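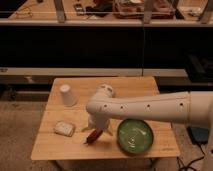 Chapter 4
Setting Up House: Why We Own What We Own

When my grandmother married, she was given a bowl. It was a plain thing, a bit heavy for its size, and over the years it held bread dough, darning wool, the eggs, and (one awful winter) the drips from the landing ceiling. When I set up house myself I bought 45 separate items for the kitchen alone in a single afternoon, and I can't say I was any better fed than she was!

This chapter is about the ordinary belongings of a home: how people come by them, how long they keep them and what becomes of them afterwards. In Chapter 3 we looked at household income, and you may remember the Bindamen families and their weekly account books. We shall meet them again here, because a good account book tells you a great deal more than what was spent. It tells you what was mended, what was borrowed from next door, and what was put off until July when the harvest money came in.

It helps to have a few words settled before we begin. A durable good is something bought once and used many times over, such as a table, a bowl or a kettle. A consumable is used up as we go along, like soap or flour. Between the two lies a rather muddled middle ground, and you will find that economists argue about it with surprising heat. A sponge lasts for weeks. A paper cup is meant to be used once, though plenty of people rinse theirs out and start seeds in it. Where would you put them? Keep your answer somewhere safe, as we shall come back to it in section 4.3.

Section 4.1 follows Vilmos Rácz and his study of 78 households in the town of Bárány, where he asked each family to list everything in the kitchen and say where it had come from. The longest list ran to 992 entries, teaspoons included. Section 4.2 turns to repair, and to the mending shop that Lok-yiu Huang ran above a bakery.

Before you read on, choose one shelf or drawer at home and write down what is in it. Beside each thing, note whether it was bought, given, inherited or found. Bring the list to class, and don't tidy the drawer first.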